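読了時間 5分

4. ラウンジ走行テストの準備(部員用)

対象:ロボット部でアーム付き台車(部内の呼び名はTrita)を動かす人全員。3章の配線チェックが終わってからここに来ること。まだの人は戻る。

4-1 持っていくもの
・本体、予備バッテリー1本、充電器
・ノートPC(Ikdenの設定ファイル入り。USBにもコピー)
・養生テープ、メジャー、結束バンド
・記録ノート。前回Ebereが部室に忘れて全員メモなしだった。入れたか声に出して確認
・非常停止ボタン。無線のほう。有線は短すぎて使えない

4-2 起動
1. バッテリーを入れる前に主電源がOFFか見る。
2. バッテリー装着。カチッと鳴るまで押す。
3. 主電源ON。ランプが緑の点滅→点灯。17秒かかる。途中で触らない。
4. PCをつなぎ、Ikdenを起動。「接続」を押す。
5. 電圧が出るので記録ノートに書く。
6. 非常停止を一回押して、アームが脱力するのを確認。解除。

注意:手順6は毎回やる。省略禁止。脱力したときアームが下がるので、手で下から支えておくこと。

メモ:緑にならず赤のままのとき、たいていグリッパ側のコネクタが半挿し。抜いて挿し直し。それでもだめならGraciela先輩に連絡。勝手に分解しない。

4-3 カメラと首の角度
頭のカメラは下向きで使う。グリッパの先が画面の下のほうに入っていればOK。入らないときは首の角度を変える。レンズは指で触らない。拭くのは付属の布だけ。

1. Ikdenの「首」タブを開く。
2. スライダーを少しずつ下げる。一気にやるとケーブルが引っぱられる。
3. グリッパが見えたら「保存」。
4. 保存したら一度再起動して、同じ角度に戻るか見る。

露出は自動のままだと、窓ぎわで床が真っ白に飛ぶことがある。固定にして、値は1000から始める。暗かったら3000まで上げてよい。それ以上は動きがブレるのでやめる。曇りの日は自動でもだいたいいける(Imadの意見。Morenikeは反対している。決着してない)。

4-4 走行エリアの決め方
1. 椅子とテーブルの位置を先に決める。決めたら動かさない。
2. スタート位置にテープを貼る。剥がしやすいように端を折っておく。
3. 床のコードを全部探す。照明のコードは特に見落とす。台車の通り道にあったら、通り道のほうを変える。
4. 周りの人に一声かける。
5. 最初の一本は最低速。アームはたたんだまま。

注意:コードの上を台車で踏まない。テープで床にとめてもだめ、キャスターがひっかかる。6月の校内発表のとき、これで照明を倒しかけた。

4-5 椅子に近づくテスト
このテストの目的は、丸い形の家具にグリッパを寄せられるかを見ること。掴まなくてよい。四角い箱では前に成功しているので、今回は曲面だけやる。

1. 台車を椅子の正面に置く。ブレーキをかける。
2. アームを「準備姿勢」にする。
3. 操縦者以外は椅子からはなれる。座ったままやらない。
4. 速度を「低」にして、グリッパを椅子の手前のふちまで寄せる。
5. 止まったら両手をスティックから離す。
6. 画像を保存。番号をノートに書く。

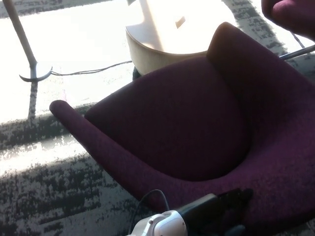
寄せる途中で布にひっかかった感じがしたら、すぐ停止。引っぱって外さない。グリッパを開いてから、アームを上にゆっくり逃がす。借りてる部屋の家具なので、傷をつけたら全部報告。小さくても報告。

グリッパの上のケーブルは、アームの向きを変えるたびに見ること。輪がきつくなってたら戻す。結束バンドで締めすぎると今度は曲がらなくなるので、指一本入るくらい残す。

日なたと日かげの境目で距離の値が飛ぶことがある。飛んだらその回はノートに×をつけて、やり直し。データは消さない。あとでAdaezeがまとめて見る。

4-6 保存と片付け
1. アームをたたむ。たたんでから電源OFF。順番を逆にしない。
2. バッテリーを抜く。熱いときは袋に入れずに置いておく。
3. データを共有フォルダへ。名前は「ラウンジ_通し番号」。前回が137で終わってるので、その次から。
4. テープを剥がす。のり残りも確認。
5. 家具を元の位置へ。始める前にスマホで撮っておくと楽。
6. 鍵を返す。

よくあるトラブル
・接続がすぐ切れる → PCの省電力を切る
・首が戻らない → 4-3の手順4をやってない
・グリッパが半分しか開かない → 初期位置の登録し直し。5章
・スティックが勝手に動く → 電源を入れる時にスティックに触ってた。入れ直しす
・画面が黒い → レンズキャップ

未記入:段差のある場所での走行。まだやってないので書けない。やった人が追記してください。

お問い合わせ:ロボット部 部室まで | © ロボット部 マニュアル班 | ページの先頭へ戻る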